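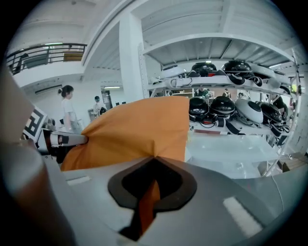

Moved into a loft-style place in April and I still haven't worked out how to fold big cloths in it. The ones I mean are too large for one pair of arms, table-sized and up. My worst offender is an orange cloth like the one in the photo, which goes into soft creases the moment you lift it by one edge and then gathers itself to a point at the bottom, as if it had somewhere to be. I own a good many of these (I used to do market stalls) and the shelf looks like a fruit salad. How do people do this alone?

Search this forum Go Advanced search

grasimo_lesego wrote:
Put it on the bed. Fold it in half, fold it in half again, go and have a coffee. The trouble starts when people insist on doing it standing up like they're raising a sail.

tierney_d wrote:
Standing up is fine if you have any technique at all. Corners in your fists, arms out, chin on the middle, bring your hands together. My mother did tablecloths this way for 1000 church suppers and never once went near a bed.

grasimo_lesego wrote:
Chin on the tablecloth. Lovely. What time is dinner?

tierney_d wrote:
Clean chin.

ncordeiro wrote:
You're pinching an edge when you want a corner. Pick it up by an edge and the weight goes wherever it likes, so you get creases running out from your fingers and then you fold the creases in. Find two corners on the same short side first. If you can't find a second corner, run your hand along the hem until you hit one. Slow the first few times, then it isn't.

martim_c (original poster) wrote:
I have tried the hem thing. I ran my hand along the hem and arrived back at the corner I was already holding. Twice.

ncordeiro wrote:
Then you went all the way around. I admire the commitment.

Cristovao_F wrote:
Dissenting view: don't fold. Roll them on a cardboard tube, the kind wrapping paper comes on. No creases, no corners, and you can stand them up in a bin by color. I have done mine like this since I moved somewhere with a mezzanine and no closets, and I will not be taking questions about the closets.

grasimo_lesego wrote:
I have a question about the closets.

tierney_d wrote:
Rolling is fine for two cloths. Past that you own a bin of tubes, and the one you want is at the back – and it's always the long one, so it brings the others out with it.

Cristovao_F wrote:
Mine don't do that.

tierney_d wrote:
They will.

martim_c (original poster) wrote:
Update, Tuesday night. Tried the bed: works, but the cloth is bigger than the bed, so the last third was on the floor with the dust. Tried the chin: orange lint in my beard. Tried hanging one over the mezzanine railing with the hems level, walking downstairs and folding from the bottom. That one went well until I needed the top half, which was upstairs.

ncordeiro wrote:
Use the railing, but stay on the upper side of it. Pull the cloth up toward you and fold as it comes. And wipe the railing first, you'd be surprised.

martim_c (original poster) wrote:
Wiped it. Was surprised. Folded 3 so far and they are nearly rectangles. The orange one is still in the laundry basket and I'm leaving it there until the weekend.

grasimo_lesego wrote:
Bed. Push it against the wall and there's less floor for it to fall on.

Thread last updated: Tuesday, 9:40 pm

Contact us | Copyright Gadport Forums | Back to top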